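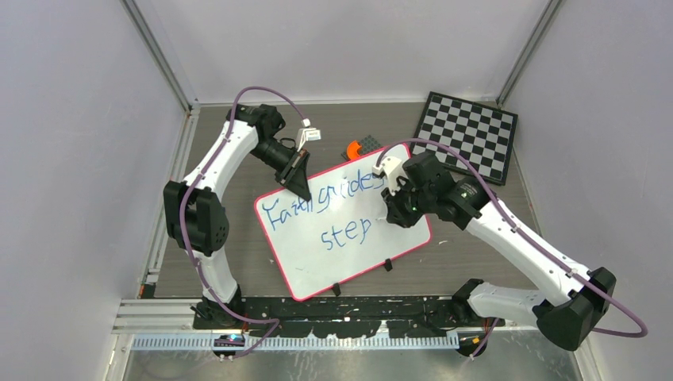 # Getting old ghosting off a whiteboard (and what not to bother buying)

Most advice about stained whiteboards is written by people selling something for stained whiteboards. I've looked after the boards in a language school for long enough to be suspicious of all of it, so what follows is only what I've tried myself, with my doubts left in.

## First, find out what you've got

Ghosting is the faint grey writing left after you've wiped. It has two causes and they need different treatment.

1. Wipe a patch the size of your hand with a clean cloth and plain water. Dry it.
2. Draw a short line in the patch with a new dry-wipe pen and wait a minute.
3. Rub it off with a dry cloth.

If the new line comes away cleanly, the surface is fine and you've only got old ink sitting on top. Carry on below. If the new line leaves a shadow too, the coating is probably worn and no amount of cleaning will bring it back. I know the bottle says otherwise.

## Cleaning off old ink

You'll need two soft cloths, some warm water with a drop of washing-up liquid, and rubbing alcohol.

- Dry wipe the whole board first. Skip this and you'll be pushing grey soup about.
- Put the alcohol on the cloth. Spraying it straight at the board sends it down behind the trim, where it loosens whatever is holding the trim on.
- Work in patches and turn the cloth often. A dirty cloth puts the ink back.
- Go over it all with the soapy water, then plain water, then dry it.

Open a window, and keep the stuff away from heaters and anything with a flame.

For permanent marker, people will tell you to scribble over it with a dry-wipe pen and rub both off together. I expected this to be nonsense. It does work on fresh marks. On something left up since December it got me half a word, and the alcohol did the rest.

## Things I wouldn't use

**Toothpaste and baking soda.** Both are mildly gritty. The board looks lovely that afternoon and stains faster from then on.

**Melamine sponges.** Same objection. Blagoje Petek swears by them, but he also replaces his boards more often than I do.

**Furniture polish.** It leaves a film, the pens skid, and you have to get it off with alcohol anyway.

**Zodine restoring cream.** We bought a tub. I did one half of a board with it and the other half with alcohol, and asked Dragica Kovačević to say which was which without telling her. She guessed wrong. It smells nice.

## Does the pen matter?

A bit. Cheap pens seem to leave more behind, though I can't swear that isn't down to people leaving cheap pens uncapped. Suksawat blacks wipe off well for me and their reds don't. Store pens flat whatever the make.

The bigger thing is how long the writing stays up. Ink wiped the same day hardly ever ghosts. A timetable left for a term nearly always does, so put it on paper and pin it up.

## When the surface has gone

You can buy paint-on coatings. I tried one, followed the instructions to the letter, left it for the full 3 days and got a board with visible roller marks. Perhaps you're better with a roller. Stick-on film was easier and looked decent, but get a second person to hold the far end, and smooth it from the middle outwards with a plastic card.

Bonisov sell a replacement sheet that goes over the old one for 40 pounds. I haven't tried it and the reviews on their own site are all suspiciously cheerful. If anybody has had one up for more than a year, I'd like to hear how the corners are doing.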